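Hekoris Repair and Reuse, Grevthorpe
Progress report to the Ovau Fund, second period
Prepared by Tatu Mrema

When we last wrote, we promised the Fund three things: a working repair evening, a loan scheme for refurbished computers, and a filing system. Two of these exist. The filing system is a box, but it now has a lid.

Repair evenings

The evenings run from 6 p.m. in the old Kirui shoe store, where the rent is low and the heating has opinions. We logged 3,969 items through the door this period, counting toasters, lamps, radios, computers and one accordion, which we were not qualified to touch and touched anyway. Wafula Rotich keeps the log and would like it known that a bag of loose screws does not count as an item, however often it is brought in.

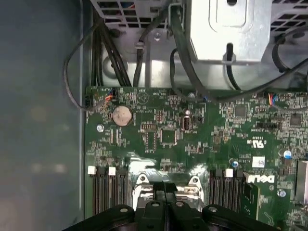
Demand is still heaviest for small kitchen appliances. Our grant application predicted laptops. We have since learned that people will live with a slow laptop for years but want a toaster back by breakfast. Princess Mercado has moved 40 percent of the parts budget across to heating elements and cords, with the Fund's approval, which arrived in July and was shorter than our request by several pages.

Computer loans

We placed 13 desktop computers with households in Grevthorpe. Our target was higher. The shortfall is mostly a matter of donated machines arriving without drives, their owners having sensibly kept them, and drives were not in the budget. They are in the next one.

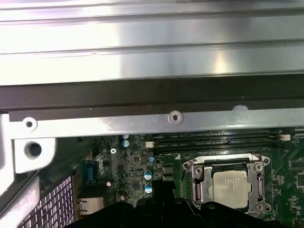
Metalwork and vent grille inside a desktop case.

Training

Five trainees finished the basic bench course. Daniyal Khattak taught it on donated desktops and rewrote the handout twice, the second time to remove the jokes. Attendance went up, and we have chosen not to look into that. A sixth trainee left for a paid job, and we are told the Fund counts this as a success, so we are counting it too.

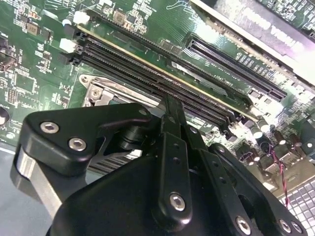
Photo: Hekoris Repair and Reuse

Money

We are slightly under budget, chiefly because the sign for the front window has still not been delivered. Tanvir Ekanayake has painted one on cardboard in the meantime. It is better than the one we ordered. 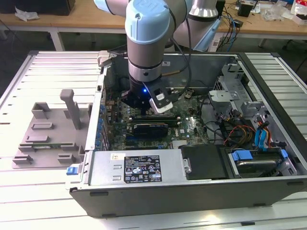

Page last changed: July, 4:40 p.m.

Next period

We plan to add a second evening, buy drives for the loan computers and settle the storage question with our landlord, who believes the back hallway is a hallway. We would also like to move the unspent sign money to shelving, if the Fund agrees. A revised budget is attached, along with the receipts, in the order in which we found them.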